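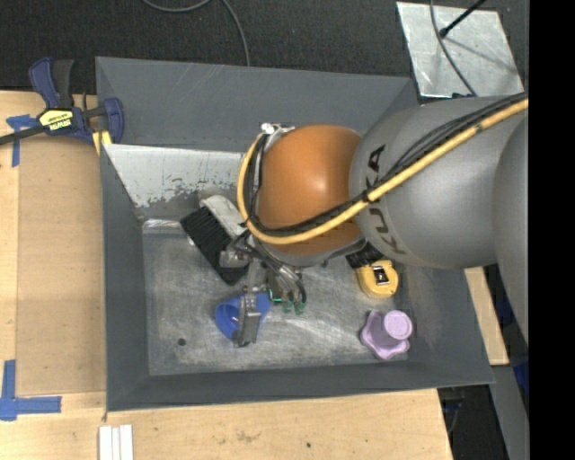 Visit to the Peridberg paper mill, Sarthorpe
April 10, 2023

The mill at Sarthorpe makes filter and blotting papers on a single Fourdrinier machine, rebuilt in stages and last stopped for major work in December. Our group was met at the gatehouse by Ville Hirvonen, the production engineer, and issued with ear protection before entering the stock preparation area.

Pulp arrives in bales and is broken down in two hydrapulpers. Consistency is held low at this point and raised again before refining. The refiners are disc units supplied by Rustach. Plate life was the subject of several questions – the present set had run 3,435 hours and was due to be changed at the next shutdown.

The wet end is compact. Trim width is 31 inches for the narrow grades and 36 inches for the standard ones, and a deckle change takes 30 minutes. The forming wire is washed continuously by oscillating showers. Drainage is slow on the heavier filter grades, and the machine speed is set by this and not by the dryers.

The dryer section has its original cast iron cylinders. Steam condensate is returned to the boiler house through a new line, lagged throughout except at the flanges. The hood has not been replaced, and the aisle on the drive side was noticeably warm.

Finishing is done on a Mizuno slitter in the adjoining building. Access was limited to the walkway, as a reel change was under way. Samples of two grades were handed out at the gatehouse on leaving.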